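Küche umräumen, Tag zwei zwischen den Jahren. Heute dran: alles, was aus Draht ist.

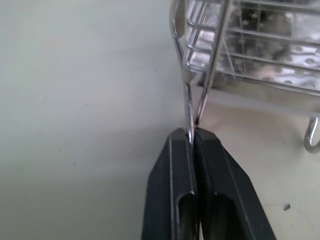 Der Drahtkorb. Glänzt, als hätte er nie gearbeitet.

Gekauft im Januar bei Borbély, »fürs Obst«. Das Obst liegt seitdem daneben.

Frans De Bruijn meint, der gehöre ins Bad. Frans hat auch den Nudeltopf ins Bad geräumt – ich nehme da keinen Rat mehr an.

Fach über dem Herd ausgemessen: 98 cm breit. Der Korb passt. Der Korb und die Auflaufform nicht.

Auflaufform steht jetzt im Flur. Wer eine braucht, bitte melden, Abholung in Flerkbridge.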